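The Subscription Snack Box Wants Your Cupboard, and Your Patience

Every few years somebody decides that going to the store is a problem in need of a fix. The latest to try is Grurkis, a mail-order outfit that ships a carton of imported treats and small household goods to your door each month. It calls this "curation." My grandmother called it a grab bag, and hers cost a quarter.

The pitch is simple enough. You fill out a quiz with 21 questions, covering such matters as how you feel about seaweed, and a system named Trekeck picks your goods. Grurkis says 3,926 people joined in February. It doesn't say how many were still paying by spring, and when I asked, I got a coupon code.

I signed up for two boxes, using two quizzes filled out in completely different ways. In the first I was a cautious eater with a fear of spice. In the second I claimed to love everything. The boxes that came were the same except for a bag of dried plums.
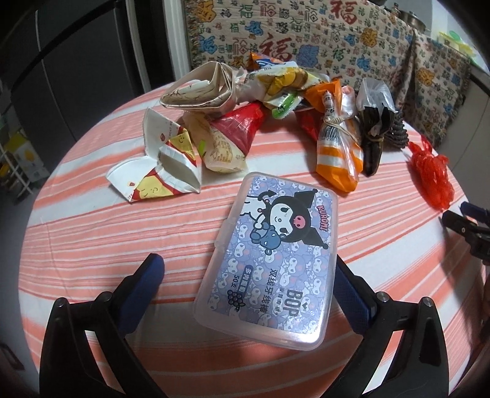
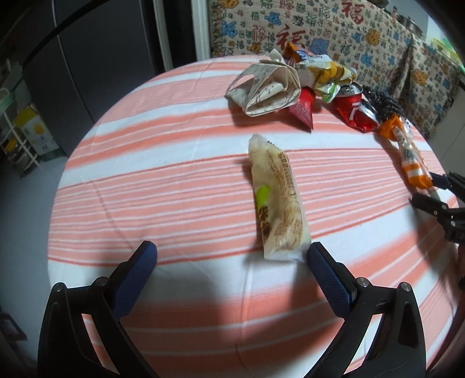
That would be easier to forgive if the price made sense. Trekeck's picks cost more than I'd pay for the same sort of thing at the import grocery near me, where I can read the label, put the bag back and change my mind. The company says the extra money pays for "discovery." Maybe so. I have discovered plenty in that grocery, mostly by getting lost on the way to the rice.

The rivals don't look any better. Skostix lets you swap items, but the swap page closes at midnight on a date it doesn't announce. Phromma has nicer packing and a cancel button I found on my third visit to the site — it sits under "Preferences," in gray type.

There are people for whom this works. If the nearest decent grocery is an hour's drive, a monthly carton may be a real treat, and I won't argue with anyone who enjoys opening one. But the quiz is the part being sold as clever, and I can't see that it does anything. I've asked Grurkis to explain the plums. So far I have another coupon code, good until the end of the month on any plan longer than the one I have.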